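Clindura Publishing Support
Ticket: Breaking alerts go out with the old headline after a correction
Product: Clindura Desk, alerts module
Customer: Mesell Courier
Opened by: Jolien Bosman, night editor
Priority: High
Status: Resolved

Original report (Jolien Bosman)

We ran a court story on Wednesday night about the sentencing in the Ilness pharmacy robbery. The first version had the wrong charge in the headline. It said attempted murder. The man was convicted of armed robbery and assault. The reporter phoned it in from the courthouse, the desk misheard, and we fixed it within four minutes.

The headline on the page was right from then on. The phone alert was not. We sent the alert after the fix, and it went to readers with the first headline. I have a screenshot from my own phone showing the wrong charge next to a timestamp of 9:52 p.m. The page was corrected at 9:47 p.m.

Then the alert went out again at 10:08 p.m. None of us pressed anything. It was still the wrong headline. Readers on the Ilness list got it twice, and that list has 3,000 people on it.

This is a legal problem for us, because we named the man. Our lawyer has asked for a written account of how it happened. I need to know three things:

1. Why the alert used a headline that was no longer on the story.
2. Why it sent a second time.
3. Whether it can happen again tonight.

What I have tried so far: logged out and back in, cleared the browser cache, opened the story on a different computer. The alert preview box in Desk still shows the old headline. I can edit the text in the box, but when I click away it goes back.

Reply 1 (Clindura Support)

Thank you for the detail. We have raised this to High.

Until we know more, please do not send alerts from the story page. Use Alerts > New > Blank alert, and type the headline by hand. A blank alert does not read anything from the story, so it cannot pick up an old version.

Please also send:

The story ID (the number at the end of the address in Desk)
The name of the template the story was started from
Whether anyone had the story open on a phone or tablet at the time

We have turned off automatic retry on your account while we look at the second send. The side effect is that an alert that fails will stay failed, and you will see a red line in the alerts list. If you see one, send it again by hand.

Reply 2 (Jolien Bosman)

Template was "Court - breaking." The reporter had the story open on her phone at the courthouse the whole time. She had the app open but says she did not type in it after she phoned the desk. Story ID sent in the private field.

The blank alert works. I sent a test to the staff list and the headline came through as typed.
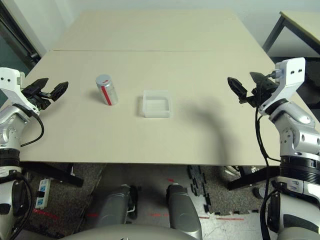
Can and square plastic container on the table

Troubleshooting notes (Clindura Support)

Checked the version history for the story. There are six saves between 9:39 p.m. and 9:47 p.m. The wrong headline is in the first three. The corrected headline is in the last three. The public page was serving the last save by 9:47 p.m., as reported. No fault found in the page itself.

Checked the alert record. The alert was built from field "alert_headline" and not from field "headline." On most templates alert_headline is empty, and an empty field means the alert takes whatever the headline is at that moment. On "Court - breaking" the field is filled in on the first save by a rule that copies the headline across. It runs once. After that, changes to the headline are not copied.

That explains the first question. The alert used the headline as it was when the story was first saved.

Checked when the rule was added. It was put on the template in July at the customer's request, so that long court headlines could be trimmed for phones without changing the page. The request did not say what should happen after a correction, and we did not ask.

Tried to reproduce on our test site:

Test A. New story from "Court - breaking," save, change headline, save, open alert preview. Result: old headline in preview. Reproduced.

Test B. Same steps from the plain "Court" template. Result: new headline in preview. Not reproduced.

Test C. Same as A, but edit the text in the preview box and click away. Result: text goes back to the old headline. Reproduced.

Test D. Same as C, but press Enter before clicking away. Result: edited text is kept. So the box does save, but only on Enter. This is a second fault and has been logged on its own.

Reply 3 (Clindura Support)

We have an answer to your first question. The phone alert on the "Court - breaking" template keeps its own copy of the headline, taken at first save. Correcting the headline on the story does not change that copy. The preview box was showing you the true state of it.

The reporter's phone had no part in this. We checked for saves from the app and there were none.

The second question is still open. We are waiting on delivery logs from Massawe, the company that carries your alerts to phones.

Reply 4 (Jolien Bosman)

So every correction we have made on a breaking court story since July has gone out wrong if the alert came after it? Please tell me how many. Also, can you take the rule off now? I have a jury out in another case and I do not want to be typing alerts by hand if there is a verdict at midnight.

Reply 5 (Clindura Support)

The rule was removed from the template at 4:15 p.m. New stories started from "Court - breaking" now take the live headline. Stories already started keep the stored copy. For the jury story, please open it, delete everything in the alert headline box, and press Enter. The box will then show the live headline in gray. Gray means it is following the story. Black means it is fixed.

On the count: 185 stories have been made from this template since the rule was added. We are comparing the stored headline with the headline at the time of sending for each one and will post the list in the private field.

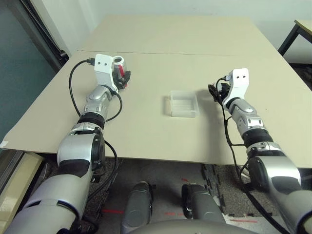 Robot arms over the tabletop

Troubleshooting notes (Clindura Support)

Delivery logs received from Massawe. Alerts are handed over in batches of 100 phones. Each batch should come back with a 200 code, meaning it was accepted.

For this alert, every batch was accepted on the first attempt. The final confirmation, which tells Desk that the whole job is done, was sent by Massawe but not recorded on our side. Our server was restarting for an update at that moment. Desk waited 15 minutes, found no confirmation, and treated the whole job as failed. Automatic retry then sent it again from the start.

The retry should have asked which batches had already been accepted. It only does so if at least one batch has failed. With no failed batches on record, it skipped the check.

Changes made:

Retry now checks accepted batches every time.
Server updates no longer run while an alert job is open.
Retry reads the headline again before sending. If it differs from the one first sent, the job stops and the desk is asked to confirm.

Tested by cutting the confirmation on purpose, then restarting. No second send. Repeated with a changed headline. The job stopped and asked for confirmation.

Reply 6 (Clindura Support)

Your second question: the repeat at 10:08 p.m. was an automatic retry caused by a lost confirmation during a server update on our side. No one at the Courier triggered it. We are sorry for this. The written account for your lawyer is attached in the private field, with times taken from the logs.

Your third question: the fixes are live on your account. Automatic retry has been turned back on.

The list of earlier stories is ready as well. Two others had an alert that did not match the page when it was sent. In one the difference is a spelling fix to a street name. The other is a change from "charged" to "arrested," and you may want to look at that one first.

Reply 7 (Jolien Bosman)

Got the account and the list. The verdict came at 11:20 p.m. and the alert went out once, with the right headline. I changed the headline twice before sending to be sure.

We have run a correction on the robbery story and sent a follow-up alert to the Ilness list. The "charged" story has gone to the lawyer.

Please leave the preview box ticket open. The box needs to save when you click away. People on the night desk will not remember to press Enter.

Reply 8 (Clindura Support)

The preview box fault stays open under its own ticket, and you have been added to it. A fix is planned for the next release. Until then, a note saying "Press Enter to save" appears under the box.

Closing this ticket. Replying to it will reopen it.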